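Hand-held grippers for a small group: one pair or two, and what else do I need to budget for?

Posted in Equipment and buying
Sat 16 October

Amparo Arrieta

Hello all, hoping someone who has bought this sort of kit before can save me from myself. We're a small group wanting to record people doing household jobs with hand-held grippers, mostly cloth to start with (picking up, shaking out, folding), and use the recordings to train a pair of arms later on. The arms are next year's problem. For now I've got to put together a sensible budget for the recording side and I keep going round in circles.

I've had two quotes. Mendport want 694 a pair for theirs, with marker cubes included. Mateos want 314 for a single gripper with no markers at all, so you print and mount your own, and they say the cable is extra, which annoyed me a bit. I had a go with a pair in August, in a room with a sofa in it, and I was sold within minutes — cloth is so much harder than boxes and you really do want both hands for it. 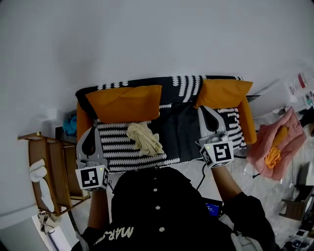 My worry is that I'll spend the lot on grippers and then find I've forgotten something boring. So, one pair or two? And what do people end up buying in the second month that they wish they'd put in the first order? I can't go back for more money until spring, so it all has to go on one form. We'd be working in one room at first and possibly a second one after Christmas.

Ha-neul Hyun

One pair, plus one spare gripper if the supplier will split a set. Ask Mendport straight out, because I'd have thought most places will do it if you're polite and order at the same time. Two full pairs only makes sense if you've got two people recording at once and somebody free to look after the files, and from your post it doesn't sound as though you have.

On the Mateos price, do the sum properly. Two singles at 314 is 628, so you're saving 66 before you've paid for cables and markers, and then there's your own time. I made my own marker cubes once and the first lot weren't square. I lost the best part of a week to it! I'd pay the 66 and be done.

Boring things I'd put on the form now: spare cables (they get trodden on), a decent amount of storage, a second storage drive so you're not keeping everything in one place, and some money for the cloths themselves. Get different weights and patterns, and don't use the same tea towel for everything like we did. We set aside 300 for soft stuff and storage together and it was too tight, the drives ate nearly all of it.

Also budget for lighting if your room's gloomy. Go and stand in it at four in the afternoon in winter before you decide. And try the grippers on the thinnest cloth you own before you sign anything, held out at arm's length and at an awkward angle, with the weight of it hanging.
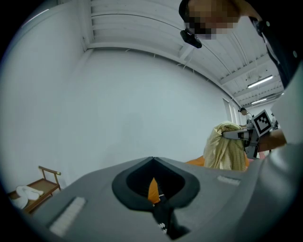 If it slips a lot when you do that, ask what the replacement pads cost and whether they keep them in stock. That was the one that caught us out. The pads weren't dear but they took ages to come, and we had people booked in who couldn't do anything useful.

Flovomus

just rent?? we rented for 291 a month and sent them back when we were done. no idea if they still do it

Amparo Arrieta

Thank you both, that's really helpful. I hadn't even thought of pads — they're on the form now, and so is a second drive. Renting would be lovely but we need them for most of the year, and after three months at 291 I'd have gone past the price of the Mendport pair. I'll ring them about a spare single on its own and see what they say. Does anyone know if the Mivix ones come with markers? Their page doesn't say and I've had no reply to my email.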